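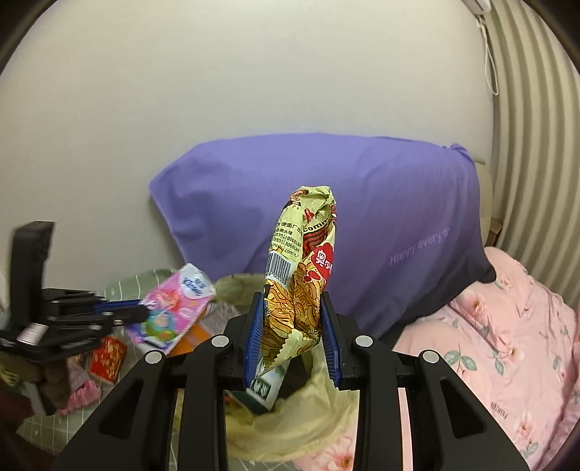
Snack bag, yellow and orange, with a noodle drawing on the front.

Home | Fixtures | Courts | Club news | Contact

Okenley Tennis Club: court inspection before the Carkness team event
Checked by Fouad Benjelloun, Mar 2, 2026

Court 1
Net height at centre: OK.
Net posts: OK. Winder handle stiff, greased.
Surface: OK, moss along the back fence brushed off.

Court 2
Net height at centre: low, strap adjusted.
Surface: crack near the east baseline, 24 mm long. Filled. Look again in April.
Lines: faded at the service box. Playable.

Fencing and gates
Side gate latch: FAIL. Does not close by itself. Part ordered from Briltach.
Windbreaks: two ties missing, replaced.

Seating
Temporary stand: 356 seats, all bolts checked. Row ends need tape.
Handrail, north steps: OK.

Lighting
Court 1: OK.
Court 2: one lamp slow to start. No evening singles there until it is changed.

First aid
Kit: ice packs short, restocked. Defibrillator light green.

Comments (2)

Bermúdez: Court 2 was slippery behind the baseline last week. Was that the moss as well?

Carkness away captain: Can we use the side gate for the team bus or is it shut until the latch is done?

We use cookies to remember your settings. Accept | Manage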